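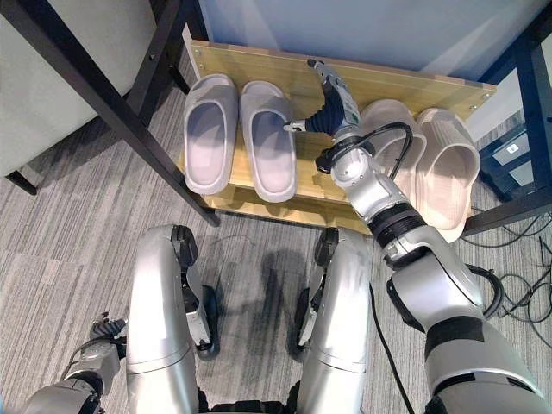 Operators wanted: help us teach a robot to tidy the hallway

I run the day-to-day side of data gathering at Culness, and I'm looking for two people to join us from February. The job is steering a humanoid through ordinary household chores, over and over, so that the software can learn from what you did. If you've ever spent an evening getting something fiddly exactly right and then wanted another go, please keep reading!

The project is called Tefera. It's all about the small stuff near a front door – shoes, bags, coats, post, umbrellas. Footwear is our big one at the moment. A person sees a pair of slides and just moves them. A learning system needs to see it done hundreds of times, with the shoes a bit further left, a bit skewed, next to a different pair, approached from the other side. We want 600 good examples for the shoe rack task before we move on to the next chore, and we're a fair way off.

So what would you be doing? You wear the control gloves and headset, the robot copies your arms and hands, and you work through a task card. Between goes you take the kit off and set the rack up again according to the card (yes, this bit is quite dull, and yes, it matters). Then you mark the attempt as good, scrappy or spoiled, and add a line about anything odd. I'd much rather have a spoiled one marked as spoiled than a scrappy one passed off as good. The mistakes are useful to us too, so please don't hide them.

A normal shift gives us roughly 200 attempts between the operators on the floor. It goes up and down a lot depending on the task.
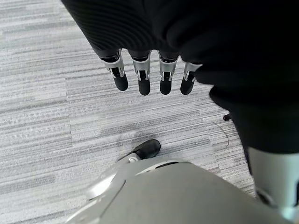
Hands are the hardest part to get used to. You can't feel what you're holding, so for the first week everyone either squeezes far too hard or closes on nothing at all. We give you a fortnight of practice that never goes into the main collection, and I'll sit with you for the first few sessions. Slow and steady is what we're after. If you move in a jerky way, the robot learns to move in a jerky way, and then I have to throw the lot out.

You don't need a degree or any coding. We've had people come to us from shop work, dental nursing and a bakery, and they've all been great. I do need you to be patient, to write clear notes, and to be all right with wearing a headset for 40 minutes at a stretch. If headsets make you queasy, tell me before the trial and we can talk about the labelling side instead, which is done sitting down with our own tool, Plomell.

Hours are 9.30 to 3.30 with a proper lunch break, four days a week, and I'm flexible about which four. Pay is £800 a week before tax, plus holiday. The contract is for six months to begin with. We share the ground floor of the Tritar building, there's a lift and a level entrance, and parking is free if you get in before the gym crowd.

We record what the robot sees and how its joints move, plus your voice if you choose to talk through an attempt. You'll get the consent form to read at home before you sign anything.

To apply, send me a short email through the Culness jobs page. No CV needed at this stage – just tell me about a fiddly or repetitive thing you've got good at, and when you could start. Everyone we shortlist gets a paid two-hour trial with the gloves on. Put "shoe rack" in the subject line so it lands in the right folder.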